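Occasional table

An occasional table is a small, light table kept in a room for whatever use comes up, with no fixed place at meals or work. The term covers side tables, end tables, lamp tables and low square tables of the kind sold for apartments. It is usually light enough for one person to carry.

Construction

The top is most often square or rectangular. Solid tops are built up from parallel boards glued edge to edge, and the joints remain visible as fine lines running the length of the boards. Pale finishes in honey or beige tones are common, as they show the grain and hide dust. Bamboo tops are made in the same way from narrow strips, which gives a striped surface.

The legs are joined below the top by rails or a crossbar. On carpet, a table of this type may rock slightly until the pile has settled under the feet. Felt pads are used on hard floors only. 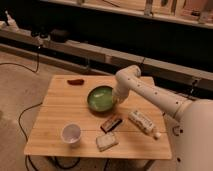

Typical contents

Occasional tables collect small items from several parts of the household. Three groups are usually recognized:

Tableware. Cups, shallow bowls and small plates. Round pieces with a raised rim are preferred for snacks. Glossy glazes and plastics wipe clean but mark easily when stacked.

Food. Wrapped bars and other single portions that keep at room temperature.

Toiletries and cleaning items. Bottles, tubes, sponges and bar soap. Bottles with narrow bases are often laid on their sides, in which case the cap should be fully closed.

A survey of 1,338 households carried out for the furniture maker Druretti found that food and toiletries shared the same small table in 13 percent of homes. Storage guides advise against the practice, mainly on account of odor transfer to chocolate and baked goods.

Arrangement

Two methods are in general use. In the grouped method, items of one kind are placed together and the rest of the top is left clear. In the open method, items are spaced over the whole surface – a hand can then reach any one of them without moving another. The open method takes more room and suits tops that hold only a few things. Upright cups are at some risk near the front edge in either case.

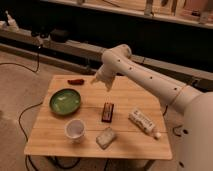 Care

Plank tops are wiped along the boards with a damp cloth and dried at once. Standing water enters the joints and may lift the finish. Oiled tops are re-oiled yearly; the Savau and Zodar care sheets both give May as the month for this. Lacquered tops need no oil.
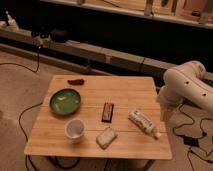

Square plank-top table on beige carpet, with a green bowl, a small cup and a bottle laid on its side.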